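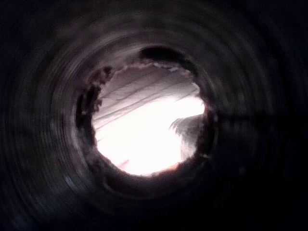 Daten > Wortlisten > Kusham > README

Kusham — Wortliste zur Sprache der Backstube

Version 2, Stand: 8. Oktober 2025

Kusham ist eine Sammlung mundartlicher und fachsprachlicher Ausdrücke aus kleinen Bäckereien. Erfasst sind Bezeichnungen für Gebäck, Teigzustände, Arbeitsschritte, Werkzeug und Fehler am fertigen Brot. Die Liste enthält 3114 Einträge aus 34 Orten. Sie richtet sich an Leute, die mit Dialektwörtern arbeiten, und an Bäckereien, die ihre eigenen Ausdrücke nachschlagen oder ergänzen wollen.

Inhalt des Pakets

kusham.tsv — die eigentliche Liste, UTF-8, Tabulator als Trennzeichen
orte.tsv — Ortskürzel mit Ortsnamen und Landkreis
quellen.txt — ausgewertete Rezeptbücher und Lehrlingshefte
aenderungen.txt — Änderungen gegenüber der ersten Version

Aufbau der Liste

Jede Zeile ist ein Beleg, kein Stichwort. Kommt ein Wort in mehreren Orten vor, steht es entsprechend oft in der Datei. Es gibt 7 Spalten:

id — laufende Nummer, bleibt über die Versionen hinweg gleich
form — das Wort, wie es gehört oder gelesen wurde
lemma — standardnahe Form, falls es eine gibt
bedeutung — kurze Umschreibung
sachgruppe — gebaeck, teig, arbeit, geraet, fehler
ort — Kürzel aus orte.tsv
quelle — m für mündlich, s für schriftlich

Leere Felder sind wirklich leer, es steht kein Strich und kein „n. v.“ darin. Fragezeichen am Ende der Bedeutung heißt, dass die Gewährsleute sich nicht einig waren oder nur eine Person das Wort kannte.

Erhebung

Die mündlichen Belege stammen aus Gesprächen in der Backstube oder im Verkaufsraum. Geführt haben sie Birsen Dağdelen und Emlyn Voyle, meist am späten Vormittag, wenn die Öfen aus waren. Gefragt wurde nach der Sache, das Wort sollte von den Befragten kommen. Tonaufnahmen gibt es nur aus einem Teil der Orte, sie sind nicht Bestandteil des Pakets.

Für die schriftlichen Belege hat Pylyp Tkachuk Rezeptbücher und Lehrlingshefte durchgesehen. Die Schreibung der Vorlage ist beibehalten, auch bei offensichtlichen Verschreibern. Aufgelöst wurden nur Abkürzungen für Maße und Mehltypen.
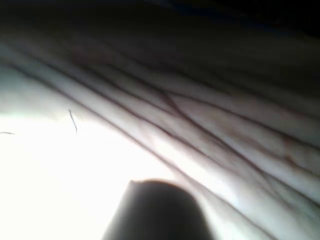
Schreibweise

In der Spalte form wird eine einfache Lautschrift mit den Buchstaben des deutschen Alphabets benutzt. Langer Vokal wird verdoppelt (Loob), offenes o wird als å geschrieben, ein reduzierter Auslaut als e. Nasalierung ist nicht erfasst. Wer es genauer braucht, muss auf die Aufnahmen zurückgreifen und sollte vorher schreiben.

Bei den Lemmata haben wir uns zurückgehalten. „Ranft“, „Knust“ und „Scherzl“ haben jeweils ein eigenes Lemma und werden über die Bedeutung „Anschnitt oder Endstück des Brotes“ zusammengeführt. Wer eine onomasiologische Karte zeichnen will, filtert also besser nach bedeutung.

Bekannte Mängel

Die Sachgruppe geraet ist dünn besetzt. Für Schieber, Gärkörbe und Schaber kamen oft nur die Namen aus dem Katalog.

Die Abgrenzung zwischen teig und arbeit ist nicht überall sauber. „Anspringen“ steht in beiden Gruppen, je nachdem, wer den Beleg eingetragen hat.

Bei zugezogenen Bäckern ist als Ort der Betrieb angegeben, auch wenn das Wort vermutlich aus der Lehrzeit anderswo stammt. Eine eigene Spalte dafür ist im Gespräch.

Einlesen

Die Datei hat eine Kopfzeile. In Tabellenprogrammen bitte die Spalte id als Text importieren, sonst gehen die führenden Nullen verloren. Anführungszeichen im Feld bedeutung sind nicht maskiert — beim Einlesen die Behandlung von Anführungszeichen abschalten.

Änderungen in Version 2

Borislav Spahić hat die Ortskürzel vereinheitlicht und doppelte Zeilen entfernt. Die Nummern der entfernten Zeilen werden nicht neu vergeben. Die Spalte quelle ist neu.

Nutzung und Zitierweise

Die Liste darf für nichtkommerzielle Zwecke verwendet und verändert werden, wenn die Herkunft genannt wird. Für Speisekarten, Verpackungen und Ähnliches bitte anfragen. Zitiert wird als: Wortliste Kusham, Version 2, mit Nummer des Belegs.

Korrekturen und Nachträge nimmt Tomos Meredith entgegen, am liebsten mit Ort, Wort und einem Satz, in dem es vorkommt. Was bis Ende November eingeht, kommt noch in die nächste Fassung.

Kontakt | © 2025 Wortliste Kusham | Nach oben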